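Bringing in a clearing-up robot – how do I handle it with my staff?

Posted September 19, 2019 in Work and Workplace
1177 views

I run the break rooms and snack stations at a mid-sized office in Bokidport, and I have four people working under me, a couple of whom were there long before I was. Management has signed up for a trial with Roltard, and starting next month an arm is going to do part of the tidying – putting leftover snacks back in drawers, picking up cans, that kind of thing. My crew is worried about their hours, and I don't know what to tell them because I don't really know myself. Has anyone been through this? Did people lose shifts, or did the work just turn into something else?

2 answers

Tegan Pomare
41 people found this helpful

Oh, I feel for you, because I was in your shoes last June and I lost sleep over it! I look after the kitchen areas at Jemach, and we have one arm that works the small stations. For the first couple of weeks my folks hardly spoke to it, if you know what I mean – they would walk the long way round to the sink.

What the arm handles is the slow, fiddly end of the job. Somebody leaves a bowl out, somebody leaves a crushed can, there's a bag of chips that belongs in a drawer, and it takes those one by one. It is not quick. 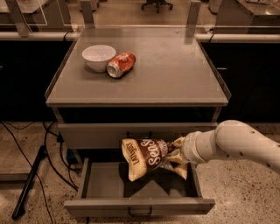
So the hours stayed the same for us, but the day feels different, and I would be straight with your people about that part. There is a lot less bending down to low drawers, and my oldest team member is very happy about it (her knees had been bad for years). On the other hand there is more checking. Someone has to go behind it and see that things ended up where they should, and someone has to learn what to do when it stops halfway. We argued a good while over who that someone would be, and whether it came with extra pay. It does now, but I had to ask twice, so please ask before the trial begins and get it in writing.

The other thing I'd say is let your crew decide where things go. They know which drawer people reach for and which one sticks. Our installer had set it all up from a floor plan, and two of my ladies redid the whole list in one afternoon – I think that was when they stopped being scared of it.

Good luck, and come back and tell us how it went!

stubbs127
3 people found this helpful

Depends on your contract. Our place, Stubbs, cut the evening shift after the trial ended, then brought half of it back. Ask management what happens to the hours AFTER the trial, the trial itself tells you nothing.

Comment from the original poster: Thank you both. Tegan, I hadn't even thought about the pay question, I'm bringing it up at our next meeting.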